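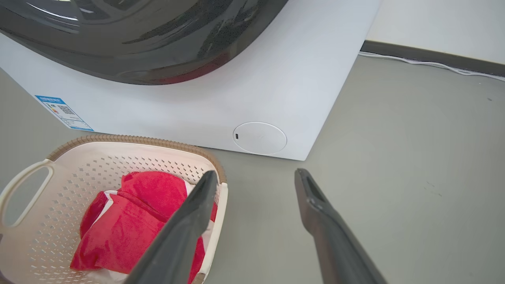
Laundry project passes halfway mark at Hemport workshop

16/05/2025

A project teaching robot arms to do household laundry has collected 1,926 recorded examples at its workshop in Hemport, and expects to carry on through the summer.

The work is run by Ungate, a small firm that builds learning software for home robots. Its current project, called Kurby, deals only with washing: picking clothes and towels out of a basket, putting them in a front-loading machine, and taking them out again. The firm has fitted out 2 rooms at the Ashby building for the purpose, each with its own washing machine, basket and arm.

Each example is a single attempt at one small job. A person guides the arm by hand controls while a camera near the gripper records what the fingers are doing. Moving a towel from basket to machine counts as one example. So does opening the door, or picking up something that has fallen on the floor. Attempts that go wrong are kept as well, but are marked so that they can be handled separately in training.

Leonor Serrano, who leads the project, said towels had taken up much more time than planned.

"We thought shirts would be the hard part," she said. "But a towel never lands the same way, and there is no obvious place to hold it. People grab a fold without thinking. The arm has to be shown a great many folds before it does anything sensible."

A plain red towel in a cream basket with a white cloth under it is one of the set-ups in use. The fingers come in over the rim, open wide, and the person at the controls has to choose which part of the bundle to take and leave the white cloth where it is. Operators are asked to choose a different part from one attempt to the next.

The basket is also moved between attempts. On some runs it stands close to the front of the machine, and on others it is further out on the floor or turned so that the handles face another way. Lighting is changed less often. Serrano said the glossy doors on many modern machines were a known problem, as reflections from the laundry could be taken for the laundry itself, and the team wanted plenty of examples that included them.

Nhàn Đàm, who trains the operators, said new starters spend 3 days practising before any of their work is added to the collection. Most of that time goes on slowing down.

"The first thing people do is rush the last few centimetres," Đàm said. "If you rush, the machine learns to rush. We ask them to stop above the cloth, line up, and then close."

Operators work in short turns and swap over through the day. Each set of recordings is checked by a second person, who watches it at normal speed and removes anything with a long pause or a bumped camera. Đàm said that the checking had been slow in the early weeks but was now keeping pace with the recording.

An earlier version of the software, trained on the first 600 examples, could lift a towel from a full basket but often dropped it at the door of the machine. Results from the larger collection have not yet been released. Ungate plans to train a new version at the end of May and test it on baskets and machines it has not been shown before.

The Hemport rooms will stay in use after that. The next jobs on the list are socks, pillowcases and fitted sheets - the last of these, Serrano said, has been put off twice already.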